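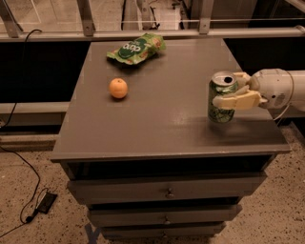 Inventory is carried at the lower of cost and net realizable value (NRV). NRV is the expected selling price less the costs still needed to finish and sell the item. The test is applied item by item wherever items can be told apart. A snack bag, an orange and a drink can, as on the gray chest of drawers, are three items with three tests. Similar items may be grouped only if they belong to the same product line and are sold in the same market.

Worked case, Leiva line. Cost is $800. Expected selling price is also $800, and costs to sell are $142.
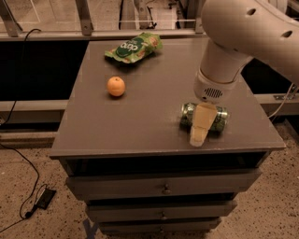 Fig. 2. Gray nightstand with green snack bag on top.

NRV is therefore $658. The write-down of $142 is charged to expense in the period in which it arises:

Dr Cost of sales 142
Cr Inventory 142

The Monon line has an NRV of $41 above its cost. No entry is made.
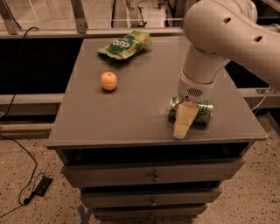

The $41 may not be set against the Leiva loss. An unrealized gain on one line does not reduce a write-down on another, and the total charge stays at $142.

Reversals. Under IFRS, a write-down is reversed if NRV recovers, up to the original cost. Under US GAAP, the written-down amount generally becomes the new cost basis.
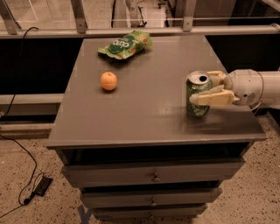
Vlasta Perić asked whether a price drop after year end should be counted. It should, to the extent that it confirms conditions existing at year end. See problem 18, parts (a) and (b), due in September.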